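Learning to bake with what's already in the kitchen

I have baked banana bread 17 times since February and I am still not tired of it! My sister says the whole apartment smells like a bakery that only sells one thing, and she's right, and I take that as a compliment.

It started with a bag of overripe fruit and a recipe from Kimie Kudo, who taught the evening baking class I took at Kidbridge. She wrote it on the back of a parking receipt: three bananas, two eggs, a stick of butter, a cup of sugar, a cup and a half of flour, a teaspoon of baking soda, salt. No oven time. When I asked, she said "until it's done," and moved on to the next person.

So I had to work that out myself. My oven runs hot at the back (the loaf in the left corner of my mind is a black one from week two), and 350 degrees on the dial is closer to 375 in real life. I bought a cheap thermometer and now I set it to 325 and leave the loaf in for an hour and 8 minutes. Turn the pan once, halfway through. The middle comes out soft and the top gets that long crack I love so much.

Then I got into the butter. Melted butter gives you a dense, almost fudgy slice, and browned butter is a whole other thing — nutty and deep and worth the extra pan to wash. I let it cool until I can hold a finger on the outside of the bowl. Walnuts go in if my sister isn't coming over. Chocolate chips go in if she is.

The bananas matter most, of course. I used to use them when they were just spotty, and the bread was fine, kind of polite. Now I wait until the skins are almost all brown. If I can't wait, I freeze them overnight and thaw them in a bowl, and all that dark syrup goes straight into the batter. Don't pour it off!

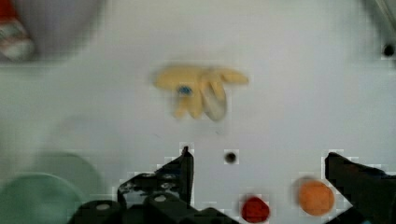

Yellow toy bananas with a little blue spot. No good for bread.

I've also been playing with muffins from the same batter. They take 27 minutes at the same setting, and I fill the cups nearly to the top so they spill over a little and get crisp edges. A spoonful of coarse sugar on each one before they go in — yes, please.

Next up is rye flour. I have a small bag of it and I'm going to swap it in for half a cup of the white and see what happens. If you've tried it, tell me how much extra liquid you used, and whether you kept the walnuts.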